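Meet the Bundon Two-Arm Kit

Most robots you hear about build cars. The Bundon kit is for smaller jobs, like sorting cans and jars. It has 2 arms, and each arm ends in a gripper that works like a finger and thumb.
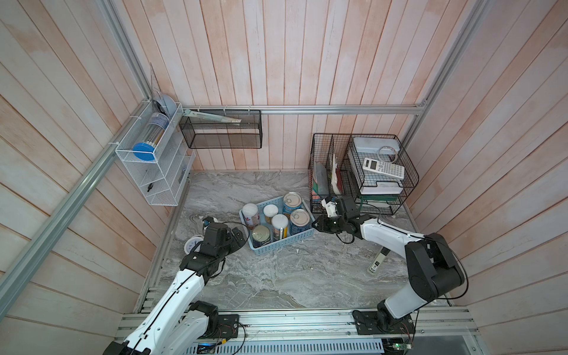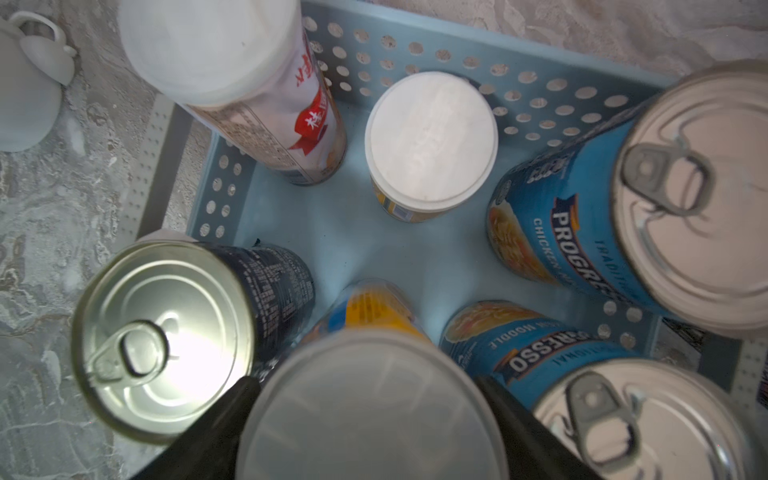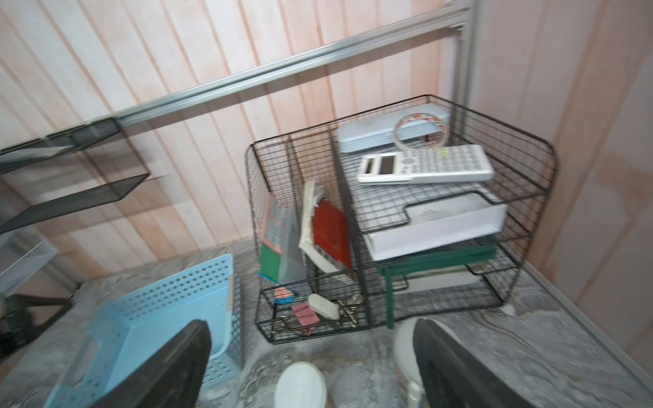
A school can borrow the kit for a month, starting in September. Rhonda Chisholm teaches the first lesson. The guidebook has 65 pages and lists 192 parts. Ask a grown-up to help you read the safety page first.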